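Block play on the low table: a gallery

Ziter playroom, set 3781

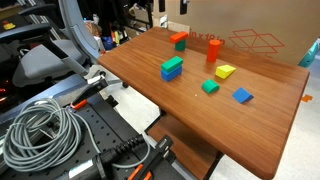 The Ziter playroom keeps its building blocks on a low table during the autumn term, and this page records how they are set out, stored and looked after. The set is catalogued under number 3781. It is a mixed wooden set of basic solids in plain colours, bought from Xia and used with children from the age of three. The notes are meant for staff who set out the room in the morning and for anyone putting together a similar area.

Arrangement

The opening layout is kept sparse. A few pairs are stacked and the remaining blocks stand singly, with clear surface between them. Children tend to add to a stack that has already been begun, and the gaps give them somewhere to put the next piece. A full box tipped out on the table has the opposite effect, and most of it ends up on the floor.

Orange on green

The flat orange block sits across a small green cube and overhangs it on both sides. It is a first exercise in balance. The overhang can be made uneven by small steps until the bar tips.

Green on blue

Two rectangular blocks of similar size, laid flat with their long sides aligned. We use this pair for matching lengths by eye and by touch. A third rectangular block may be added crosswise.

Red cylinder

Stands upright and is taller than it is wide. On its end it serves as a column and will carry a flat block. On its side it rolls, so it is set out upright to begin with.

Yellow prism

Rests on one of its rectangular faces. Commonly used as a roof. Nothing flat will sit on the ridge without support at either side.

Green half-cylinder

Placed with the curved face up. Turned over, it becomes a rocker, and the older group use it in this position for simple weighing with buttons.

Blue wedge

Laid on its side in the opening layout. It is later turned to make a ramp. Two wedges placed back to back make a peak, which can be compared with the yellow prism.

The table

Wooden top, reddish-brown, with rounded corners and a lower shelf. The finish is glossy and shows faint grain. Smooth blocks slide on it more readily than on carpet, and tall towers should be started well in from the edge. The surface is wiped with a damp cloth at the end of the session and dried at once. Polish is not used, as it makes the sliding worse.

Storage

Blocks not in use are kept in lidded tubs. The tubs hold up to 100 small pieces each, but we fill them to half that so that a child can lift one. Flat pieces go in first and cylinders last. Tubs are labelled with an outline of the shape and a patch of colour.

Care

Check edges and corners in September and again after the winter break. Raised grain is rubbed down with 200 grit paper and finished with 600. Any block with a split is withdrawn and replaced singly. Blocks are never soaked. The Vomerska leaflet on wooden toys, kept in the office drawer, covers repainting.

Further galleries: Trilotberg threading beads; sand tray tools; large floor blocks.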